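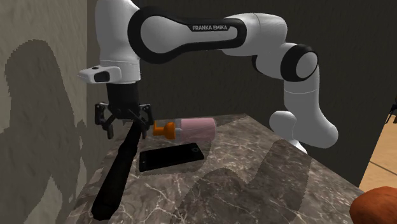
How to Seal a Marble Countertop

Marble is porous, so oil, coffee and wine will soak in if they sit long enough. A sealer slows that down and gives you time to wipe up. It does not stop etching from lemon juice or vinegar, so keep using a cutting board.

Check whether it needs sealing

Put a spoonful of water on the counter and leave it for 10 minutes. If the stone darkens under the water, it is time to seal. If the water stays beaded up, wipe it off and check again in a few months. Dark and brown marbles can hide the change, so look at the spot from a low angle with a lamp on.

Clean the stone

1. Clear everything you can off the counter.
2. Wash with warm water and a few drops of dish soap. Skip anything with vinegar, ammonia or bleach.
3. Rinse with a clean cloth, then dry with a towel.
4. Leave it overnight. Sealer goes on badly over damp stone.

Apply the sealer

1. Open a window and test the sealer on a hidden corner first.
2. Pour a little onto a lint-free cloth and spread it in a thin, even coat. Work in sections you can reach without leaning.
3. Wait as long as the label says. Most penetrating sealers need only a few minutes.
4. Buff off all the extra with a dry cloth. Any left behind dries to a haze.
5. Put on a second coat if the label calls for one.

Keep water off the counter for a full day, or longer if the label says so.

If you get a haze

Wet a cloth with a little fresh sealer, rub the hazy patch until it loosens, and buff it dry right away.

Updated 4/21/25 by Loredana Sartori. Thanks to Samuele Zanetti for the note about testing dark stone with a lamp.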